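Paper Sorting and Folding: Group Report
Joelle Akl, Akinyi Kioko, Lanying Yin

Our project, Trillness, began with the modest idea that colored paper is easier to put away if somebody agrees on what the colors are. We did not agree. Lanying spent most of October defending maroon as a kind of brown.
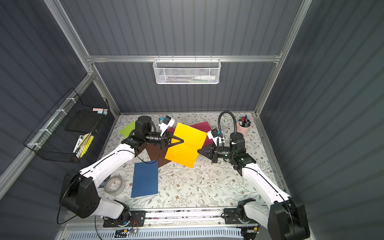 Figure 1. Yellow-orange sheet with a crease down the middle; tape and pens at the sides.

The stock came to 431 sheets, of which 86 had been folded by earlier classes and would not lie flat again. We kept those for practice.

Stage two was clips. The plan was to match each clip to its sheet – a fine plan until we ran short of pink.

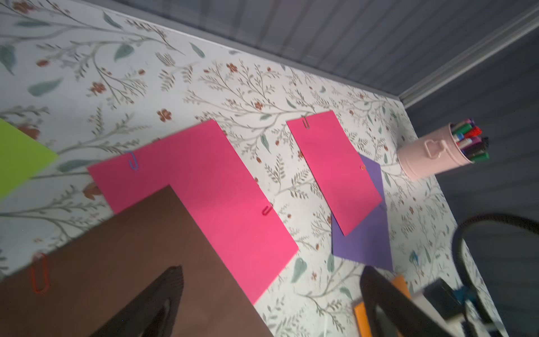 After that we let any clip go on any color, and sorting went faster. Akinyi still objects. Around 227 sheets got into folders before the room was needed, and the remainder are in a box marked "brown (see Lanying)."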